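4. Procurement planning for the bagging cell

4.1 Scope of the planning exercise

The preceding section set out the task requirements for assisted grocery packing at the Altavwood site. This section reports how those requirements were translated into an equipment plan and a budget, and which of the initial assumptions had to be revised before purchase orders were issued. The analysis is confined to capital equipment, consumables and the labour needed to bring the cell into service. Building works, network upgrades and insurance were funded separately and are excluded from all comparisons.

The planning unit was a single packing cell consisting of one arm, one parallel gripper, a small camera at the wrist, a work surface and the controller. The original proposal had assumed that cells would be bought in a single round under one contract. Following review, the purchase was divided into 2 rounds, the second conditional on the maintenance record of the first. The division increased the administrative cost of the program and removed a volume discount, but it limited the centre's exposure to a gripper specification that had not yet been tried on soft packaging. Both effects are carried through the comparison in Section 4.4.

4.2 Requirements that affect cost

In most published budgets for packing equipment, payload and reach are treated as the principal cost drivers. Neither was decisive in the present case. Retail snack goods are light, and an open shopping bag placed on a bench is within reach of any arm in the class under consideration. The items that moved the estimate were less prominent in the vendors' own literature: the compliance and shape of the fingertips, the quality of the wrist camera at short working distances, and the availability of replacement fingers without a full service visit.

Fingertip geometry proved the most difficult of these to specify. A broad finger distributes load over the film of a puffed packet and is less likely to damage a seal, but it occupies space at the mouth of the bag, where space is scarcest. A narrow finger can be lowered between packages already in place, at the price of a more concentrated grip. The specification issued to vendors therefore called for fingers with a substantial base and a tapered tip, and left the taper angle to the bidder. In hindsight the angle should have been fixed. Bidders interpreted the clause in incompatible ways, and an additional round of written clarification was required before the offers could be placed on a common footing.

The camera requirement was also underestimated. At the moment of placement the fingers occupy a considerable part of the wrist view and lie closer than the range at which the camera is in focus. Two remedies were priced: a close-focusing lens and a second, fixed camera over the bench. The lens was the less expensive item on the quotation. Once recalibration after each lens change was included as technician time, the difference between the two options narrowed considerably, and the fixed camera was retained as an optional line in the second round.

4.3 Offers received

Three suppliers submitted complete offers. Closorik offered an integrated cell with a fixed warranty and a closed controller. Wollumo offered an arm and gripper as separate lines, with the integration work to be carried out by the purchaser. Esfahani offered refurbished arms with new grippers and a shorter warranty period. A fourth firm withdrew after the clarification round and is not considered further.

The offers differed in structure to such an extent that ranking by purchase price alone would have been misleading. The Closorik price included commissioning and operator training, both of which the other offers left to the centre. The Wollumo price excluded the mounting plate for the wrist camera, an omission that was discovered only when the drawings were compared with the bench layout. The Esfahani offer was the lowest of the three on first reading, but its spare parts schedule set a minimum order of 40 finger pairs, well above the expected annual consumption, and the surplus would have had to be stored and written down.

Offers were accordingly restated on the basis of a cell in service, defined as a cell that has passed the acceptance test described in Section 3 and for which a first set of spares is held on site. The restated comparison was circulated on 06/03/2019, and the suppliers were given the opportunity to correct matters of fact. One correction was received, concerning freight, and was accepted.

4.4 Consumables and test goods

Test goods are seldom budgeted for in equipment plans of this kind. They were given a separate line here after the pilot work showed that the composition of the goods affects acceptance results at least as much as the controller settings do. Goods of uniform shape, such as boxed tea or tinned fish, produced results that could not be reproduced once soft packets were introduced. A puffed packet deforms under the fingers, so that its outline at release may differ from its outline at the moment of pickup, and the remaining opening of the bag must be judged accordingly.

The allowance was set at $2000 for the first round and covered packaged snack foods, paper shopping bags and the disposal of damaged stock. The goods were bought at ordinary retail prices. A wholesale arrangement was considered and rejected, given that wholesale cartons contain many units of one product and the acceptance protocol calls for mixed loads. The variety of film, print and seal found in a mixed load is itself part of the test condition. Figure 3 shows a placement of the type on which the consumables estimate was based.

Paper bags accounted for a larger share of the allowance than had been forecast. Handles and rims crease with repeated use, and a creased bag presents a different opening from a new one. The protocol was amended to require that bags be replaced at fixed intervals, and the purchase quantity for the first round was raised to 125. Bags withdrawn from testing were kept for operator training, where consistency of the opening is of less concern.

Replacement fingers were the remaining significant consumable. The first estimate had been based on the supplier's stated service life, which assumes rigid goods and a clean grip surface. Seal edges on snack packaging are serrated, and fine residue from printed film may build up on the tip. The estimate was revised upward, and a cleaning interval was written into the maintenance schedule so that wear and contamination could be recorded separately.

4.5 Labour and commissioning

Labour was the least certain component of the plan. Commissioning time was estimated independently by the two staff members responsible for the bench, Remedios Sison and Princess Enriquez, and the estimates were reconciled afterwards. The principal difference between them lay in the treatment of demonstration sessions, in which an operator guides the arm through placements. One estimate treated these as commissioning work and the other as an operating cost. The second treatment was adopted, as demonstrations continue after acceptance whenever the range of goods changes.
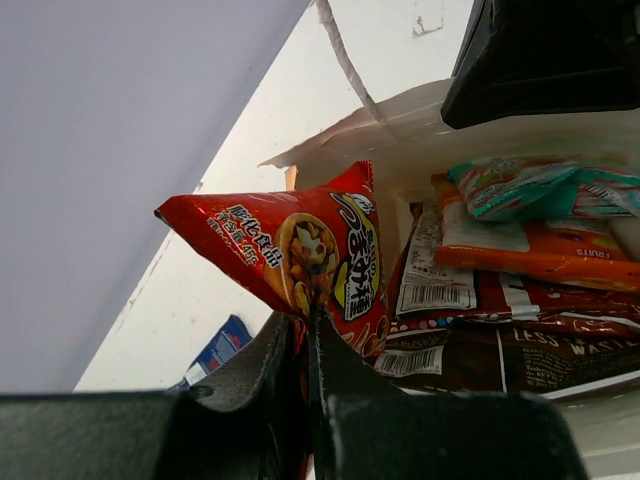

Figure 3. Placement of a puffed snack packet (net content 45 g) at the opening of a shopping bag containing other packaged food, seen from the wrist camera.

Enriquez, commenting on the draft budget, objected that the plan still priced the gripper as a single purchase when it ought to be priced as a supply: the fingers would be changed many times before the arm was, and a cheap arm tied to expensive fingers would look like a saving for one budget year only. She asked that the finger contract be tendered separately from the arm in the second round, with dimensions owned by the centre. Sison supported the request in part but noted that a separate finger contract would complicate any warranty claim involving grip force, and proposed that the arm supplier be required to approve the drawings in writing.

The compromise was adopted. Finger drawings were to be held by the centre, approved by the arm supplier and open to tender by any machine shop able to meet the tolerance. The cost of preparing the drawings was charged to the first round, although the benefit would fall mainly in the second, and this should be borne in mind when the rounds are compared.

4.6 Outcome of the first round and conditions for the second

The first round was awarded to Wollumo, with integration carried out by centre staff. The decision rested chiefly on access to the controller and on the separate pricing of the gripper, which permitted the finger arrangement described above. The Closorik offer ranked second, and its commissioning terms were used as the reference when internal labour was costed. Delivery was scheduled for September.

Three conditions were attached to the release of second-round funds. The maintenance log must cover a full replacement cycle for the fingers. Expenditure on test goods must be reported by category, with bags shown separately from food. The optional fixed camera must be reconsidered in light of the recalibration hours recorded during the first round, and not on the basis of quoted lens prices. A contingency of about 2 per cent of equipment cost was retained for freight and brokerage and may not be applied to any of these items.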